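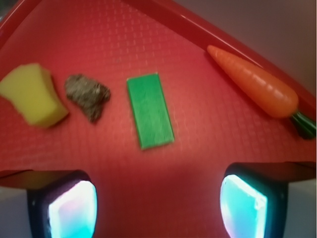 Sensory bins for a toddler who dumps everything?

Mariama Dogbe
2018-03-15

Hi all! I watch my nephew three mornings a week (he'll be two and a half by the time you read this, they grow like weeds) and my sister asked if we could do more "sensory play," which as far as I can tell means putting stuff in a container and letting him dig in it. Great, I thought, I can do that. So I bought a big bag of rice, poured it in a dishpan, stuck some cups in there and called him over.

It lasted maybe a minute. Then the dishpan went upside down and I was finding rice in the heating vent until after lunch. I tried again with dry pasta, same thing. He isn't mad or anything when he does it, he just loves the noise and the whoosh of it all going at once. He laughs so hard that I end up laughing too, and I know that doesn't help.

We live in a second-floor apartment in Plencombe with no yard, and the living room is carpet wall to wall. The kitchen is vinyl but it's tiny – if the oven door is open you can't walk past it. I don't want to spend a ton, and I'd like something I can put away in under five minutes because my afternoon shift starts at one. Do I wait until he's older? Is there some trick to the dumping? And what do you all put in there besides rice? He still puts things in his mouth now and then, so nothing tiny please.

Jonatan Holmgren

Don't wait! Dumping is the whole game at that age. My oldest did it for most of a year and then one day she just started scooping, and I hadn't done a thing differently except get tired of sweeping.

What I'd change is what you're filling it with. Rice is the worst possible stuff for a dumper. Go with a few big pieces, each one bigger than his fist, so when it all goes over you've got a handful of things to pick up and you're done. We had a bin that was pretty much the contents of my junk drawer: a wooden spoon, a clean scrub brush, a silicone muffin cup, a fat piece of driftwood from a trip in September, half a pool noodle cut into chunks (check for bite marks, the foam does come off). Different weights is what you want. He'll pick up something that looks heavy and isn't and you'll get the funniest face.

Then give him a second empty bin right next to the first. I can't tell you how much this helped us. She'd dump from one to the other, back and forth, and it mostly stayed off the floor. Mostly. We also put down an old fitted sheet with the corners hooked over four kitchen chairs laid on their sides, so it made a kind of low wall. When we were done I just gathered up the corners and shook it out over the bathtub.

For carpet I'd skip water, but he'd probably love it in the actual tub. Put him in there in a swim diaper with an inch of water and some measuring cups, sit right beside him the entire time, and let him dump till he's pruney.

Seidu Bonsu

just do it outside, way easier

Man-lok Ng

She said she doesn't have a yard, Seidu.

Mariama, I ran a toddler room for 8 years before I moved over to the office side, and I agree with nearly everything Jonatan said. A couple of things to add.

Use a shallow tray with a lip instead of a deep dishpan. A deep tub is really tempting to tip, and a kid that size can get both hands under the rim. With a tray on the floor he's more likely to poke at what's on it. Cafeteria trays from a restaurant supply place are cheap and they wipe clean.

Keep it short. At two and a half I'd be happy with 90 seconds the first few times, and I mean that! Put it away while he's still interested and bring it back tomorrow. Leave it out all morning and it turns into one more thing on the floor.

I also disagree a little on the laughing. Laugh all you want, then say "your turn to fill it up" and hand him one thing. Say it the same way every time. In my room we sang it, to a tune I won't inflict on you in writing.

For mouthing, the cheap test is a toilet paper tube. If it fits inside the tube, it stays out of the bin until he's well past three. And wash whatever comes in from outdoors, rocks and pine cones included – hot soapy water, then let it dry overnight on a towel.

Good luck, and let us know how the sheet thing goes with only a kitchen that size. You might get away with two chairs.

Contact us | Community rules | © 2018 Vaneo Parents Help Board | Back to top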